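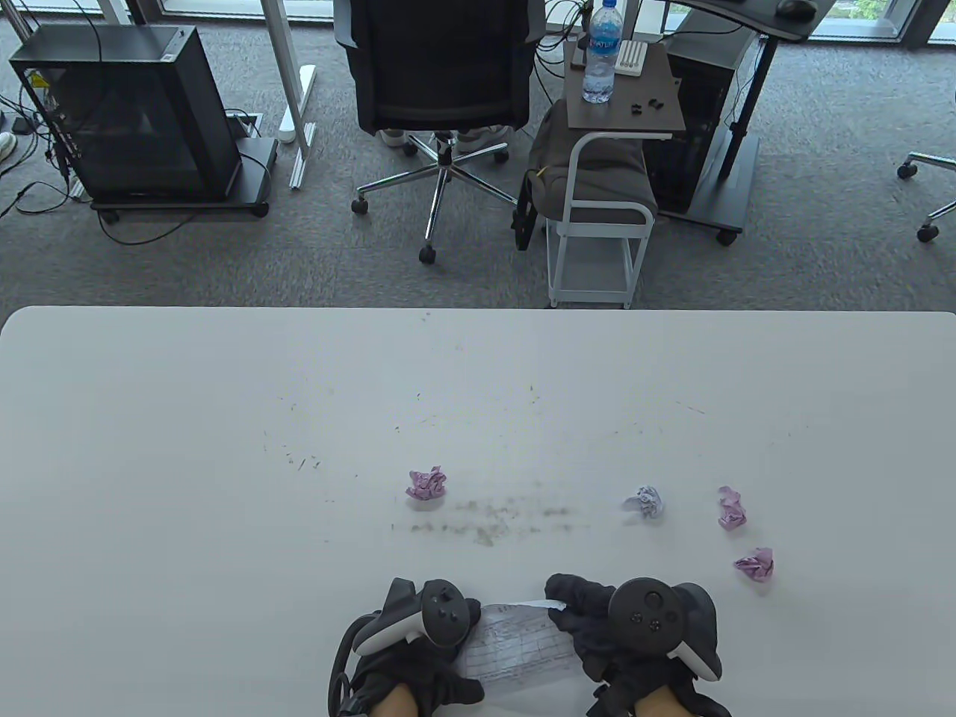 Scrunched paper on a white table.

Where does paper come from?

Mostly trees! Wood gets chopped into tiny chips, then cooked till it goes to mush. The mush is called pulp. Lots of water in it, loads.

Next the pulp is spread out thin and squashed. Water drips out, the fibres grab hold of eachother. Dry it, roll it up. Done.

People first made paper in China, around 2000 years ago. No big machines then, just old rags and bark.

Can you use it again? Yep. Old paper goes back to mush and becomes new paper, but the fibres get shorter evry time.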